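Drinks in a kitchen drawer

Sidra Gilani, Grirnanbridge

A deep drawer is a good home for cans and bottles when the fridge is full. They can lie on their sides, and you see the lot as soon as it's open.
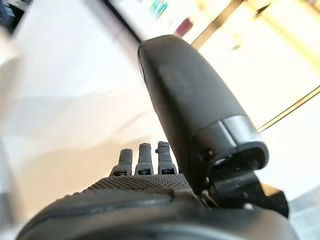
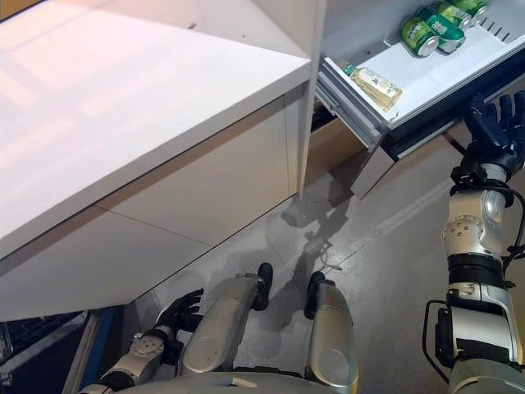
Put the cans at the back and any glass near the front. Lay the cans in the same direction, close enough that they can't build up speed when the drawer is shut. A strip of rubber matting stops most of the rolling. I bought mine at Fallora and trimmed it with kitchen scissors – leave it 4 mm short on each side or it will ruck up.

Tighten caps before laying a bottle down. Opened bottles go upright in the fridge door.

Check the weight rating of your runners. A full 300 mL bottle weighs more than you'd think, and older runners sag at full extension. Pull the drawer by the middle of the front, not one corner.

For sticky spills, take everything out and wipe with warm water and a drop of dishwashing liquid. Do the side rails with an old toothbrush, then dry them well. White interiors show every mark, so don't let cola or cordial sit overnight.

In August I turn the heating up and move the drinks away from the drawer beside the oven.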